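Besuch bei Nolivus in Watesport: Was wir für die Greifer einplanen müssen

Am Montag waren wir zu dritt bei Nolivus in Watesport. Abfahrt war um 8 Uhr, die Anfahrt ging über die Landstraße, weil die Ortsdurchfahrt gesperrt ist. Geparkt wird hinter der Halle, der Besuchereingang ist auf der anderen Seite und schlecht ausgeschildert.

Für alle, die beim letzten Treffen nicht dabei waren: Stöcker will im kommenden Haushaltsjahr prüfen, ob sich Teile der Zimmerreinigung in unseren Gästehäusern automatisieren lassen. Es geht zunächst um das Bettenmachen. Ein fertiges Gerät dafür kaufen wir nicht, das gibt der Markt für unsere Zimmer noch nicht her. Zur Entscheidung steht eine Vorstufe: Mitarbeiter führen Handgreifer mit Kamera, nehmen damit die Handgriffe am Bett auf, und aus den Aufnahmen wird später ein Roboterarm angelernt. Nolivus verleiht und verkauft diese Handgreifer unter dem Namen Tisasero und übernimmt auf Wunsch die Auswertung.

Der Rundgang begann in der Werkstatt. Dort werden die Greifer montiert und geprüft. Die Finger kommen aus dem Drucker, die Polster an den Spitzen werden angeschraubt und lassen sich einzeln tauschen. Für den Einkauf ist das der wichtigste Punkt, denn die Polster sind Verschleißteile. Nach Auskunft der Werkstatt halten sie bei glatter Bettwäsche deutlich länger als bei groben Stoffen. Eine Zahl wollte man uns dazu nicht nennen. Wir haben vereinbart, dass das Angebot die Ersatzpolster als eigene Position ausweist.

Danach ging es in den Raum, in dem mit Decken und Kissen gearbeitet wird. Mich hat interessiert, wie der Greifer mit verschieden dicken Stoffen zurechtkommt, weil in unseren Häusern alles durcheinander liegt: dünne Laken, Steppdecken, Tagesdecken. Eine Decke auf einer anderen ist für die Kamera schwieriger als ein einfarbiges Laken auf der Matratze – so jedenfalls die Erklärung vor Ort. Für die Planung heißt das mehr Aufnahmen je Deckentyp und damit mehr Arbeitsstunden.
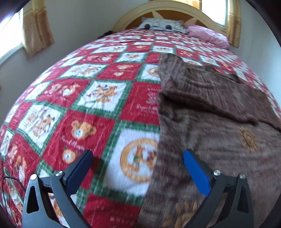 Handgreifer über dem Bett: gemusterte Steppdecke links, braune Decke rechts.

Zum Gewicht: Auf Dauer merkt man den Greifer im Handgelenk. Wer den ganzen Vormittag aufnimmt, braucht Pausen, und die müssen in die Stundenrechnung. Das Kabel stört beim Umgreifen um die Bettkante. Nolivus bietet eine Ausführung mit Akku an, die mehr kostet und schwerer ist. Wir haben beide in der Hand gehabt und würden beim Kabel bleiben.

Im Besprechungsraum ging es dann um Geld. Angeboten werden zwei Wege. Beim Kauf ist die kleinste Abnahme ein Satz von 4 Greifern, bei Bestellung sind 50 Prozent fällig, der Rest nach der Abnahme. Bei der Miete läuft der Vertrag mindestens 16 Wochen, Wartung und Ersatzpolster sind enthalten. Die Auswertung der Aufnahmen wird in beiden Fällen getrennt berechnet, und zwar nach Stunden Material. Speicherplatz kommt dazu, dieser Posten fehlte in unserer ersten Aufstellung ganz.

Noch offen sind folgende Punkte:
Schulung der Mitarbeiter (im Angebot bisher nicht enthalten)
Versicherung der Geräte beim Transport zwischen den Häusern
Rückgabe bei Miete, vor allem die Frage, was als normale Abnutzung gilt
Zustimmung des Betriebsrats zu den Kameras

Mein Eindruck: Für einen ersten Versuch spricht mehr für die Miete. Der Kauf rechnet sich nur, wenn wir danach in mehreren Häusern weitermachen, und das wissen wir frühestens nach der Auswertung. Die Anzahlung würde außerdem in das laufende Jahr fallen, in dem für Geräte kaum noch etwas übrig ist.

Das schriftliche Angebot soll im Juli kommen. Bis dahin brauchen wir aus jedem Haus eine Liste der Bettgrößen und der verwendeten Decken, bitte mit Material. Die Liste geht an den Einkauf, die Preisblätter von Nolivus liegen dort ebenfalls zur Einsicht.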